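Sukitley toy and gift drive moves to Maddocks hall

6/8/26

The Sukitley toy and gift drive will collect from the old Maddocks furniture hall this summer, after seven years in the library basement. Doors open at the new site this week, and donations can be dropped off until the end of the month.

Organizer Tegwen Rosser said the library needed its basement back for shelving work that began in April. The hall has a loading door at street level and parking on the Proden Road side.

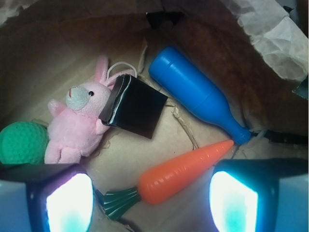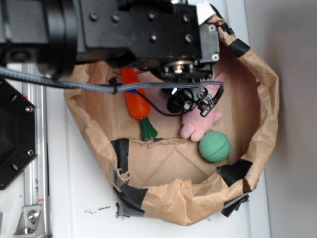 A pink plush bunny, top, and a brown kraft paper bag.

Last year the drive sent out 252 parcels to families in Sukitley and the villages to the north. Most went to children under ten. Rosser said requests are already running ahead of that, and that the shortest supply is in puzzles, card games and books for older children.

"We always get plenty for the little ones," she said. "A 12-year-old is harder to shop for, and people tend to give up and buy something for a toddler."

Soft toys are still welcome but must be clean. Items with button batteries will be turned away unless the battery cover closes with a screw. The drive can't take car seats, bike helmets or anything that plugs into the wall.

Gifts should be left unwrapped. Parcels go out in plain paper bags with handles, and the drive is short of those too - large ones in good shape can be left at the same door.

The move was paid for in part by Zelevach, the packaging company on the east side of town, which also lent shelving. The town council agreed in April to waive the rent on the hall through the end of the year. Council member Bleddyn Morgan voted for the waiver but asked for a report on heating costs before it is renewed.

"It's a big room with a high ceiling," Morgan said. "In July that's fine. I'd like to know what it costs us in December."

Lindalva Seixas, who runs the after-school club at Proden Elementary, said 40 families from the club used the drive last winter. She has asked for a second pickup day at the school for parents who don't drive. Rosser said she expects to have an answer before classes start again in the fall.

The hall is at the corner of Proden Road and Mill Street. Drop-off is from 10 a.m. to 4 p.m. on weekdays, and large donations should be arranged ahead of time with Gangadharan Shetty at the library front desk.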